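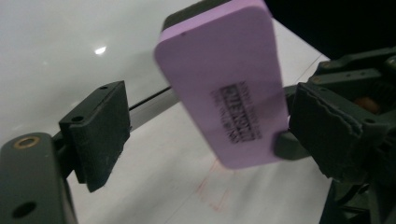
## Unit 3: Reviewing a hand-held gripper kit

Handout for the product evaluation module, M. Nair, 10 Jun 2021

The product is the Tramska two-hand kit. It comes as a pair of grippers with foam pads on the fingers. You hold one in each hand and do the job yourself, and the recording is used later to train a robot arm. Tramska lists the kit at $600, with spare pads at $33 a set.

Our test task is board wiping. Read the Grivthorpe comparison sheet before the lab – it covers the same task with a different kit.

**What to score**

- Grip: does the eraser stay put when pushed against the board?
- Pads: note any fraying or tearing. The foam is sold as a wear part.
- Cables: do they get in the way of the wrist?

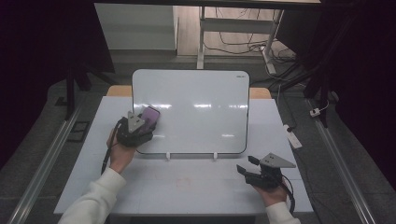
Keep the eraser face flat and use slow strokes. If it twists in the pads, write down the angle and carry on. Do not re-grip with your fingers.

**Service terms**

The Tramska plan covers 200 hours of use. Pads are excluded. Svatopluk Vlček's notes from March cover the repair side and are in the course folder.

Score sheets go to Leilani Sorensen – one per pair.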